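Bramaso Cleansing Brush review

Posted 21/03/2019

I have had the Bramaso for long enough now to have an opinion on it, which is more than I could say when I first mentioned it on here. A few of you asked for a proper review, so I have kept notes and used it on nothing but my own face, with the same cleanser throughout.

For anyone who hasn't come across it, the Bramaso is a rechargeable brush for washing your face. It has a round head with soft bristles that moves from side to side in small, quick strokes. You put cleanser on damp skin, switch it on and move it over the forehead, nose, chin and cheeks. It beeps when it thinks you should change area and switches itself off after a minute. There are two speeds. I paid 87 pounds for it from Puvetton, and that included one normal head, one sensitive head and the charging stand.

My skin is combination, leaning towards dry on the cheeks, with blocked pores on the nose and chin that have been there since school. I wear foundation on work days and sunscreen every day. Before this I washed with my hands and a flannel, and I was fairly happy with that, apart from the chin.

First impressions

The handle is a good weight. It's slightly rubbery and doesn't slip when your hands are soapy. There is one button, which you press once for the low speed and twice for the high speed, and a small light underneath that goes orange when the battery is running down. The instructions are a folded sheet in very small print. I read it once and haven't needed it again.

I started with the normal head because that is the one that comes fitted. This was a mistake for me. After four nights my cheeks were pink and tight, and my moisturiser stung when I put it on. I stopped for a few days, changed to the sensitive head and went down to every other evening. Since then I have had no redness at all. If your skin is even a little bit dry I would put the sensitive head on straight out of the box and forget about the other one for a while.

In use

The low speed is all I use. The high speed makes a buzzing noise that I can feel in my teeth when I go over my top lip, and it flicks cleanser on to the mirror. Low is quieter and does the job. Let the bristles touch the skin and no more. If you push, the head slows down and the strokes turn into a sort of scrubbing, and I think that was part of my trouble in the first week.

It works best with a gel or a thin cream. I have been using the Egilsson gel wash, the unscented one, and a small amount on wet skin is plenty. I tried it once with a balm and spent a good while getting the grease out of the bristles afterwards. Balms and oils are better done by hand first, then rinsed, then the brush with a gel. Anything with grains in it should be kept well away.

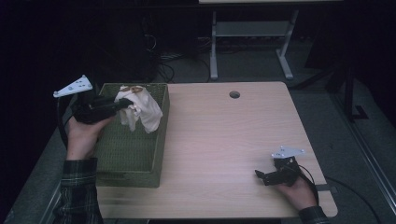
Eye make-up is a separate matter. The head is too big to go near the eyes, and the sheet says not to, so you still need a remover and cotton pads for mascara. I mention this because the box talks about taking off a full face of make-up in one go, and it won't do that. Foundation, yes. It copes with foundation very well, and my flannel stays much cleaner when I pat dry.

Results

The sides of my nose are smoother. That was the first change and the only one I noticed quickly. The bumps on my chin have gone down but they haven't gone. My cheeks look the same as they did before, and I'm content with that given how the first week went. Moisturiser does seem to sink in a bit faster on the evenings when I have used the brush.

I haven't seen any difference in lines or in the size of my pores, and I wouldn't buy it for either of those. It is a way of washing your face more thoroughly than you can with your fingers. I did get two spots along my jaw in the second week, which may or may not have had anything to do with it, and none there since.

Cleaning and battery

Rinse the head under warm water after every use and stand it up to dry. Once a week I take the head off and wash behind it with a bit of washing-up liquid, where old cleanser collects in a grey ring. It is not pleasant, and the gap is too narrow for a finger, so I use an old toothbrush.

A full charge takes 6 hours and has been lasting me nearly a month on alternate evenings. The stand is the weakest part of the whole thing. It is light, it slides on a wet shelf, and the brush can sit in it looking as if it's charging when it isn't. You have to check for the light. I now charge it in the bedroom and leave the stand there.

Replacement heads

The makers say to change the head every three months. Puvetton sell them singly, and the sensitive ones are often out of stock – I had to wait for mine. I have seen cheaper heads on market sites but haven't tried them. Do add the heads to the cost before you decide.

How it compares

I had the Bridbridge silicone one on loan for a fortnight last year. That has rubber nubs instead of bristles, needs no new heads and is much easier to keep clean. It was also gentler. For my nose and chin, though, it made no difference that I could see, and the Bramaso has. If your skin is sensitive all over, go for the Bridbridge. If you have blocked pores and wear foundation most days, I'd choose the Bramaso.

Good: smooths rough patches, easy to hold, long battery life, shifts foundation.

Less good: poor stand, cost of heads, normal head too harsh for me.

Four out of five. I'll be keeping it, and my next sensitive head is due to go on in April.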